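Favoron square coffee table review – is the little one big enough?

I put off buying a coffee table for ages, partly because my living room is a funny shape and partly because I'm picky. I finally went for the small square Favoron with the wooden plank top, and I've been living with it long enough now to have opinions!

First, the price. I paid $200 for mine (the larger one is $400, which made the decision pretty easy). It came in a flat box that my neighbor Vivek Kashyap helped me drag up the stairs, and it went together in an evening with a break for dinner. The bolts all lined up, but two of them were stiff and the wrench in the bag is a sad little thing – use your own if you have one.

What I like most is the color. I was worried it would come out orange next to my floor, and it didn't. The planks have a warm honey tone with darker streaks running through them, and the seams are faint enough that crumbs don't collect much. The dark base is low and kind of disappears, so the top gets all the attention. It also makes my green bowl look great, and that bowl has looked wrong on every surface I've ever owned.

Now the grumbles. It's low. If you eat dinner on the couch like I do, you'll be leaning over. The top also isn't huge, so once there's a bowl and a few little boxes and bottles on it, you start shuffling things to make room for a drink. And the finish marks if you leave a wet glass. I got a pale ring the first week, rubbed it with a bit of oil and it mostly went away, but I use coasters now (grudgingly).

My friend Noreen Breathnach has the Travero version, and hers feels heavier and wobbles less on carpet. It's also a lot more money. On a hard floor mine doesn't move at all. I'd give it 8 out of 10, and I'd buy it again in the same size.

The green bowl on the wood:
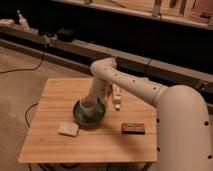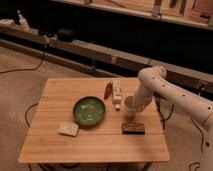
Can I clean the top with regular kitchen spray?

I'd skip it. A soft damp cloth with a drop of dish soap works fine, then dry it right away.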